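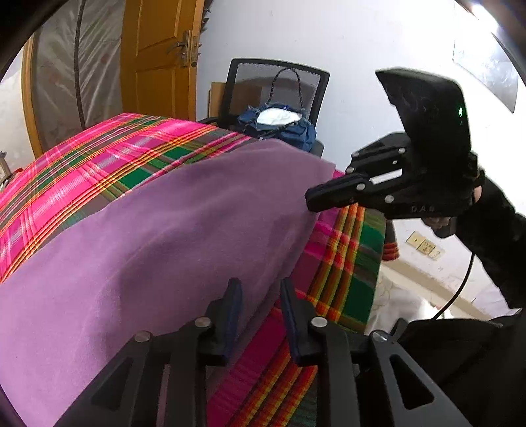
Somumdale Auto Dealers Association, Finance & Compliance Desk

Tool review: Lullow Rate Desk
Reviewed by Tahira Naqvi
2025-05-04

Every spring I get a stack of pitches for software that will keep a finance office out of trouble. Most of it goes in the trash. Lullow Rate Desk got a second look because three of our member stores asked about it in the same month, and because the sales deck says it will "eliminate" disclosure errors. I have been in this business long enough to get itchy at that word.

Lullow sits between your deal management system and your contract forms. When the finance manager builds a deal, it checks the payment quote against the term, the rate and every add-on in the menu, and flags anything that doesn't tie out. If a service contract was presented at one price and printed at another, you get a red bar across the top of the screen. It also keeps a log of which menu version the customer was shown. The price is $129 per user per month, plus a setup fee of $800 per rooftop. They will tell you the setup fee is negotiable. They didn't negotiate ours.

I ran it for six weeks at a two-rooftop store that writes a lot of used paper. The payment check is good. It caught a GAP waiver that had been entered twice on one deal and a doc fee that had drifted above the posted amount on another. Those are the mistakes that end up in a complaint letter, and I was glad to see them stopped before signing.

The rest is thinner than the deck makes it sound.

Start with the add-on review. Lullow claims to tell you whether a product was "fairly presented." What it does is check that a box was ticked and a signature captured. A manager who mumbles through the menu and slides the tablet over gets the same green mark as one who explains every line. I asked the rep about this and was told a coaching module is coming. I don't review modules that are coming.

The reports are worse. You can export a deal log, but only one store at a time, and the columns don't match between the summary and the detail. I spent most of an afternoon lining them up in a spreadsheet. Anybody who has to answer a records request on a deadline is going to hate this.

Then there are the alerts. Out of the box there are 9 alert types and all of them are on. By the second week the finance managers were clicking past them without reading. We turned off everything except price mismatch, missing signature and fee over posted, and people started paying attention again. The setting is buried under User Roles, for some reason.

I looked at Coseo for comparison. It costs more and the screens are ugly, but the audit export works across stores and the log can't be edited after funding. In Lullow a store admin can reopen a funded deal and change a note. The change is recorded, in a separate file you have to request from support. I would want that fixed before I put it in front of an examiner. Kivi is cheaper than both and I can't recommend it to a store that sells more than one or two add-ons.

Support was polite. Replies came the next business day, except at month end, when they took three.

If you have a single rooftop, a short menu and no payment check today, Lullow is worth a trial. Ask for month-to-month, and get the setup fee in writing along with what it covers. Groups should wait for a better export. And whichever one you buy, somebody in the store still has to pull deals and read them.

Rating: 6 out of 10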